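About Vilevel

Vilevel fits out small bedrooms and bedsits for landlords, student houses and people who rent on their own. We supply the shelving, the bed and the small storage, put everything together in the room and take the packaging away with us.

The firm was started by Burgi Egger and Ewan Morrison, who had worked together at a removals company and spent a good deal of that time carrying wardrobes up stairs they did not fit. Our first rooms were in a single house on Drukance Road. We have now completed 2,542 rooms, most of them with one window and one door.

What goes into a room

Most of our rooms have a tall open shelf unit in place of a chest of drawers. It stands on the floor against a plain wall, close enough to the bed to be used from it. We prefer white for small rooms. The compartments are set at staggered heights, so folded jumpers, books and a bowl can each have a space near their own size. There are no doors to open into the walkway.

Loose things go in small baskets with handles, which can be carried to the kitchen and back. Tenants keep all sorts on these shelves, food included. Fruit keeps well enough on an open shelf if it is away from the radiator and each piece has some air round it.
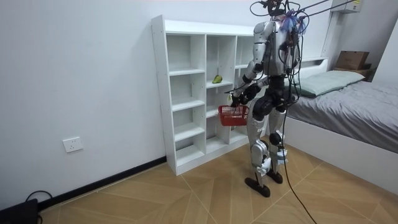
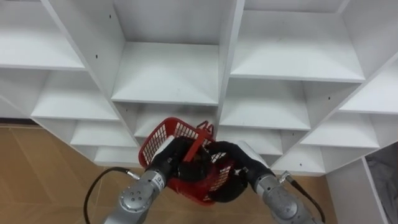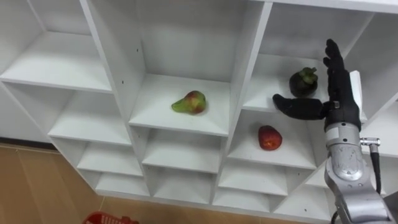
White cubby shelving with open compartments.

Who we are

Gediminas Navickas measures the rooms and draws the plans. Montserrat Chávez runs the workshop and orders the parts. Fulgencio Cuevas is in charge of fitting and is usually the person you will meet on the day. Burgi answers the phone and Ewan does the accounts.

We have 2 vans and can take on up to 27 rooms in a month. December is kept for repairs and return visits, and we do not book new rooms then.

The Flulska range

Flulska is our own set of bed frames and shelf units for rooms with low ceilings. Spare shelves and pins are kept in stock for every Flulska unit we have sold. If you have an older unit from the Choo range, we can still supply shelves but not side panels.

Prices and delivery areas were last checked on 6 March 2022.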